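Left gripper dropping out mid-handover, arm keeps moving. Cable or config?
Skillora Community > Hardware > Grippers and tooling

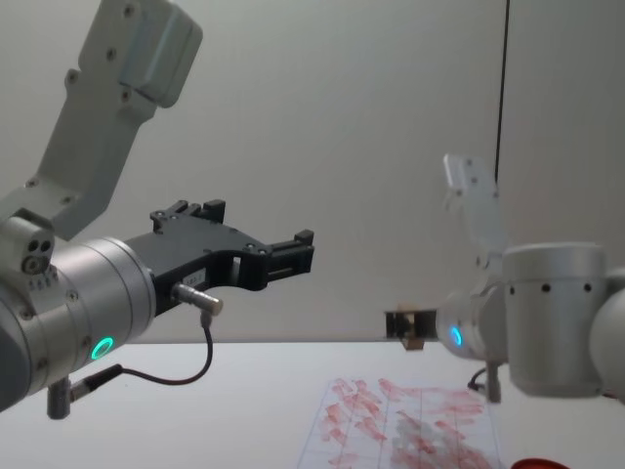
left arm close up, right one behind with the block

benchrat_fv
Saturday, March 2, 2019

OK so second time this week and I'm out of ideas. Two arm bench, doing a simple handover. Right arm picks up a little wood block, brings it over, left takes it. Was running fine for days. Now the left gripper just loses comms. No warning, fingers freeze wherever they were, and the arm KEEPS GOING. Friday it closed on nothing, went to the next waypoint and shoved its fingers into the side of the other gripper. Protective stop on the right arm, nothing at all on the left.

Log says gripper timeout, then status OK 2 seconds later like nothing happened. Cycle counter was at 3,882 when it hit.

Tried so far:
new power supply
reseated the plug at the gripper
reseated the other end at the wrist
reboot of everything, twice

Any ideas before I start buying stuff?

torque_and_tea

Cable. Look at that loop hanging off the left one. Every time the wrist rolls, that loop pulls on the plug.

benchrat_fv

Plug's tight tho. I tightened it myself, finger tight plus a bit

torque_and_tea

Plug being tight doesnt mean the conductors behind it are ok. They break inside the jacket right at the back of the connector. Looks perfect from outside. Put a meter on it and wiggle.

Nazmiye Erdem

Please, before the cable. Why does the arm keep moving when the gripper stops answering? That is the actual problem in this thread. A bad cable is going to happen to everybody sooner or later. The arm should stop when it does.

What does your program do between "close" and the next move? Wait for the grip signal, or wait a fixed time?

benchrat_fv

fixed time. half a second. It was in the sample program from Homell and I never changed it

Nazmiye Erdem

Then it will do this with a brand new cable too. Take out the timer. Wait for object detected, with a timeout, and the timeout goes to a stop on BOTH arms.

kd_palletizer

Disagree a little. Yes fix the program, but hes got an intermittent and you want to find it while its still failing. Change the code first and all you get is a bench that stops all day and you still dont know why.

Nazmiye Erdem

A bench that stops all day is fine with me. People put their hands in there to reset the block.

kd_palletizer

Not with the arms live they dont. Or shouldnt

benchrat_fv

um. we do sometimes. Reduced speed

Nazmiye Erdem

Then please stop doing that today. Reduced speed does not help if the left arm has no idea what its gripper is doing. And your two arms aren't on a common stop, if one halted and the other carried on. Check that before anything else. Hit the button on one with both in motion, nobody near, and see what the other one does.

coskun_integr

I'm at Coşkun, we set up a few of these. Agree on the stop, wire them together, it's a short job. Also check the tool voltage setting after a reboot. We had one come back up at 12 instead of 24 and the gripper half worked. Would connect, would open, then brown out when it tried to close hard. Looked exactly like a cable.

torque_and_tea

still the cable

coskun_integr

Could be! Voltage takes a minute to check though.

benchrat_fv

Ok back. Did the stop test first. Nazmiye is right, hit the left button and the right one sailed on like it was none of its business. They're on separate circuits. I assumed whoever built the bench had tied them together. My bad for assuming. Bench is locked out till thats wired.

Voltage is 24, both sides. So not that.

Meter: unplugged the left cable, clipped on, bent it by hand near the gripper end. Signal pair goes open when I bend it toward the wrist. Not every time. Maybe one bend in five.

torque_and_tea

:)

kd_palletizer

told ya find it while its failing

When you put the new one on, strap it to the arm a hand's width back from the plug so the bend happens somewhere else. And run it thru full wrist roll by hand first, see where it goes tight.

mill_st_dave

Dumb question, could you just swap left and right cables to confirm? Free test

torque_and_tea

Not dumb, but he already has it going open on a meter. All you'd do is put a bad cable on the good arm

pneumatic_pete

This is why I still run air grippers. One hose, it leaks, you hear it.

kd_palletizer

and when the air drops out it lets go of the part, super safe pete

pneumatic_pete

depends on the valve but ok

Nazmiye Erdem

Back to the program for a moment. Do not only check the signal after the close. Check it again before the right gripper opens. Otherwise the left one can lose the block and the right one lets go anyway. And a stale status is not a good status, your log went back to OK by itself and nobody had looked at anything. Latch the fault so somebody has to clear it.

benchrat_fv

Good point on the latch. Didnt think of that

Plan: replacement cable ordered, $40 plus shipping to Favville. Stop circuits tied together before power goes back on. Timer comes out, grip check with timeout goes in, twice per handover. Strap on the cable. Will repeat the stop test from both buttons and post the log once its run a full day.

coskun_integr

Order a second cable. The right one has the same hours on it.

benchrat_fv

ugh. yeah. ordering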